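**Two-arm table for sorting soft goods: what should I budget?**

**prummont_ops** — May 19, 2024

We do returns for a few small clothing brands, mostly hats and scarves. My boss wants a number for a two-arm setup before the November budget. The arms are quoted. What I can't pin down is everything else: table, rails, bins, cables, spares. I put in $4000 for that and got told it was high. Is it?

**Stamness**

It's not high. Our rails and mounting plates came to $840 before we had a table to put between them. Then shipping, which was quoted separately and took two weeks to get an answer on.

Plan the floor space too. You want tape down so people know where to walk, and you want power on the side where the arm bases are. We ran an extension cord across and it has been there ever since.
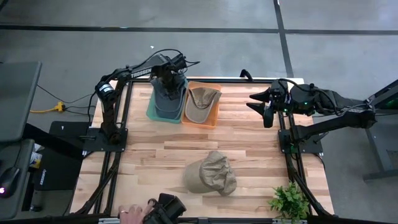 Bins are the cheap part. Get them in different colors, one per category, and buy more than you need in the same size. If you replace one later with a slightly different size, you'll be redoing your positions. Ours were $14 each.

**gus_sobczak**

Disagree on spending that much up front. Start with one arm. A cap goes in one bin or the other, and one arm can do that. Add the second when you have a job that needs it. You'd cut the cabling and half the spares.

**Stamness**

One arm can do it if the cap is lying nicely. When it's crumpled up, you want something to hold it while the other arm straightens it. Returns don't show up neat.

**gus_sobczak**

Does he need it straightened to sort it? He said sorting.

**prummont_ops**

Sorting for now. Restocking means reshaping and tagging, and that's what the boss really wants by next year.

**trendier_mike**

Then price both and show two lines. My finance people said no to one big number and yes to the same number split in two phases.

Also put in spare gripper fingers. $85 a set from our supplier, and we go through them. Don't let anyone talk you into taking that line out.

**gus_sobczak**

Fine with two phases. Buy the full-size table in phase one, though. Swapping tables later costs more than the table.

**prummont_ops**

OK, I'll redo it as two phases with the big table and finger sets in the first. Stamness, did your rails come cut to length, or did you cut them yourselves?

**Stamness**

Cut to length. Extra charge, worth paying. Measure the doorway first.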